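**Bench notes from the kitchen table, 30th December**

Well, we had our first proper stop of the winter, and it was my fault for at least half of it. I was running the clear-the-table routine on the Mavenville bench, ketchup bottle on the plate, colander over to one side, toaster oven where it always goes, and the arm quit halfway through a reach with joint fault 14. No bang, no smell, it simply sat there holding its pose while I said some things I won't print! 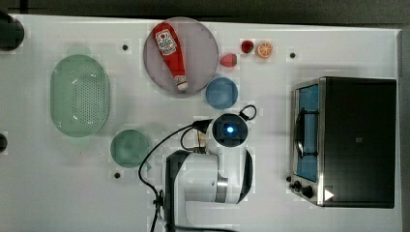
Anayeli Escobedo wrote back within minutes of my log going out, saying that 14 is nearly always the cable and that I should quit blaming the software until I'd had a look at the wrist connector. She also wanted to know why I'd cleared the fault and restarted with my hand still over the table. Fair question (ouch).

So I powered down and looked. The plug at the wrist had backed out, only a little, but enough that turning the last joint all the way tugged on it. I'd re-routed that cable myself in August and left it too short on the slack side. Dumb.
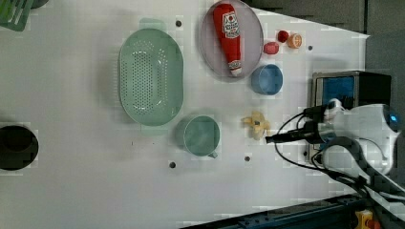

I've given it a longer loop since then and added a second clip, and I got 81 cycles out of it before I went home, no faults. I'm not calling it fixed until Cirilo has run it with the faster Dandanar settings, which is where it'll complain if it's going to.

Meanwhile, please, if you get a 14: hit the stop, hands off the table, then read the log. Don't just clear it like I did. Spare clips are in the drawer under the monitor, and we're down to 2, so shout if you take one.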